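Secondhand clothes shops in Kasine used to throw out almost a third of what came in. A missing button was enough. The Prullon, a mending shop on Baker Street, now takes 156 pieces a month from the bins and puts most of them back on the rack.

The work is slow and the margins are thin. A torn seam costs 50 cents in thread and half an hour of someone's time. Wool sells well after a repair - cheap knits rarely do. Coats are priced by the lining, and a good one can be relined twice. 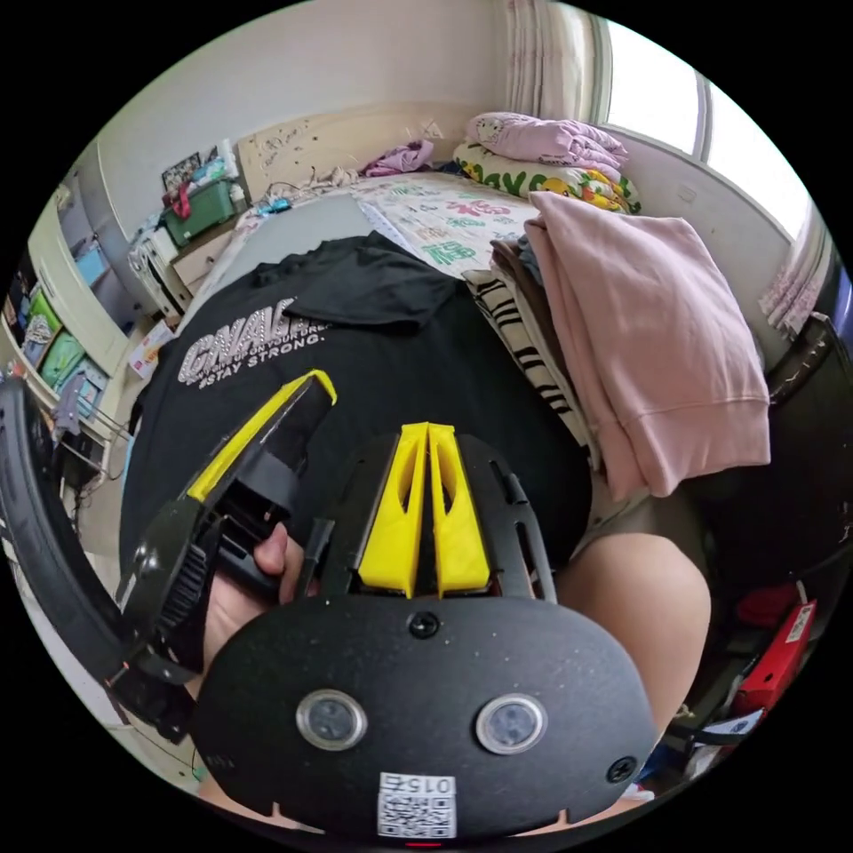
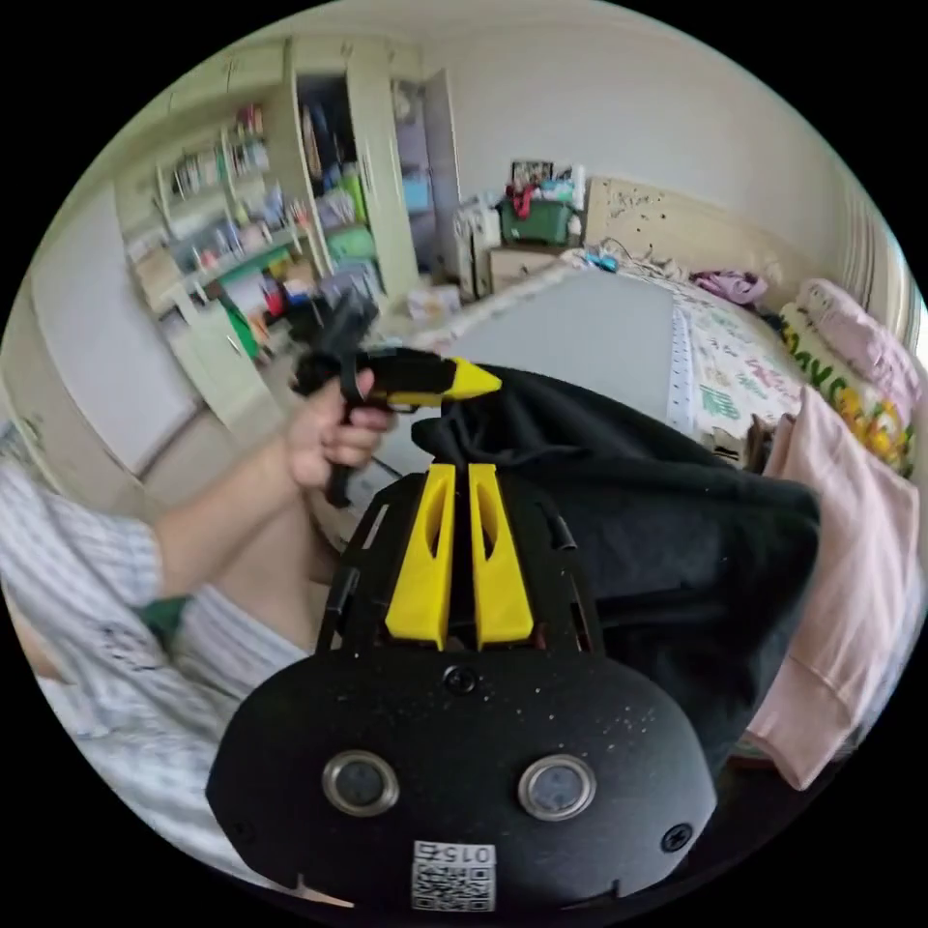 Marlene Dufour thinks the price of labor will decide it. "People will pay for a new zipper if it costs less than a new jacket," she says. "Past that point they stop asking."

The shop raised its zipper price in June and lost few customers. A second room, rented from the Shehu bakery next door, opens this fall with space for 100 more garments.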